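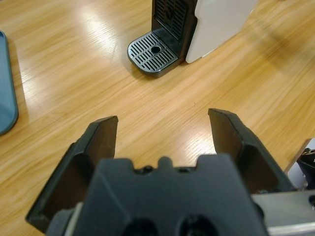

Home | Notes | Checklists | Downloads | Contact

Pre-run software checklist, tabletop manipulation cell, with comments

Applies to the Lutosgate control stack and the Flomevlow perception module, single arm with wrist camera. Work through the items in order before enabling autonomous motion. Mark each item P (pass), F (fail) or N (not applicable). Comments are from the February review at the Pristonthorpe lab and stay with the list until the next one.

Section A. Process and configuration

A1. Controller, planner and perception processes all built from the same release tag. P
Comment: The planner had been one tag behind for part of January. The message definitions happened to match, so no error was raised. The launcher now compares tags and refuses to start on a mismatch.

A2. Active configuration file matches the copy in version control. P
Comment: Run the diff with comments stripped. Two people have been leaving notes in the local copy, and the noise hides real changes.

A3. Log directory writable, with free space for a full session. P

A4. Clock offset between the camera host and the control host within the limit in the configuration file. F, then P
Comment: Failed at first check. The time service on the camera host had not restarted after an update. Restarted and rechecked. Add the service to the watchdog list.

Section B. Wrist camera and calibration

B1. Camera stream stable for 3000 consecutive frames with no dropped sequence numbers. P

B2. Hand-eye calibration loaded, and its file name printed in the startup log. P
Comment: The name alone is weak evidence. Mathias, our log viewer, can show the checksum too. Turn that column on.

B3. Gripper mask current. Both fingers and the palm housing must fall inside the masked region at every commanded opening. F
Comment: The mask was drawn with the fingers half closed. With the jaws wide, the outer rim of one finger tip falls outside it and shows up in the point cloud as an obstacle attached to the arm. The planner then reports a start state in collision. Redraw with the fingers at both limits and take the union. Dark matte fingers return few depth points, so the fault comes and goes and is easy to blame on something else.

B4. Bracket and other fixed hardware in view included in the mask or the collision model. P
Comment: The silver-gray bracket beside the housing is in the collision model. Keep it there.

B5. Exposure locked before the first detection. P
Comment: With auto exposure on, the glare patches on the tabletop pull the whole picture darker as the wrist moves over them. Locked exposure leaves the patches saturated, but they stay the same from one frame to the next, and the filter in C3 can deal with them.

Section C. Perception

C1. Table plane fit residual below threshold with the wrist at the survey pose. P

C2. Every object on the table has either a detection or an explicit keep-out volume. P
Comment: The coffee machine is represented as two boxes, one for the body and one for the drip tray. A single box wastes the space above the tray, and the planner needs that space to approach from the front. The teal item at the left is covered by a low keep-out box. It has no class label and does not need one for this task.

C3. Glare filter enabled and tested at the survey pose. P
Comment: Missing depth over a bright patch must be treated as unknown — never as free. The previous default was free. Check the parameter by reading it back from the running process, not from the file.

C4. Slotted surfaces reported as solid. F
Comment: The grate on the drip tray comes through as a set of stripes, with depth readings jumping between the bars and whatever lies under them. The placement routine looks for a flat patch and finds several narrow ones. Temporary fix: closing operation on the height map with a kernel of 7 cells. It works for this grate. It will also close real gaps of the same width elsewhere, so restrict it to the drip tray box.

C5. Detector confidence threshold recorded in the session header. P

C6. White surfaces checked for missing depth. P
Comment: The glossy white body of the machine loses points near the curve. The box in C2 is padded to cover the loss.

Section D. Planning

D1. Planner seed fixed and logged. P

D2. Replay of the regression set completes with no new failures. P
Comment: The set now stands at 369 start and goal pairs. Sixteen of them were added for approaches over the drip tray.

D3. Finger geometry in the collision model matches the fitted fingers, including the squared-off tips. P
Comment: An older model with rounded tips is still in the repository under a similar name. Delete it or move it.

D4. Planned paths keep the wrist camera clear of the machine body at all waypoints and between them. P
Comment: Interpolate before checking. Waypoint-only checks passed a path last fall that should have been rejected.

Section E. Control and stopping

E1. Velocity and force limits read back from the controller after startup. P

E2. Gripper open and close commands acknowledged, and reported width agrees with commanded width. P

E3. Loss of camera stream causes a controlled stop. P
Comment: Tested by killing the camera process in mid-motion at reduced speed. Repeat after any change to the launcher.

E4. Stale plan rejected if the scene has been updated after planning. N
Comment: Not implemented in this release. Until it is, the operator replans after every scene update.

E5. Hardware emergency stop tested by hand, independent of all software items above. P

Result: hold. B3 and C4 are open. Motion at reduced speed is allowed for mask work only. The C4 fix may be accepted once it is limited to the drip tray box and D2 has been rerun.

Shares 16 | Comments 7

Previous | Next | Back to Checklists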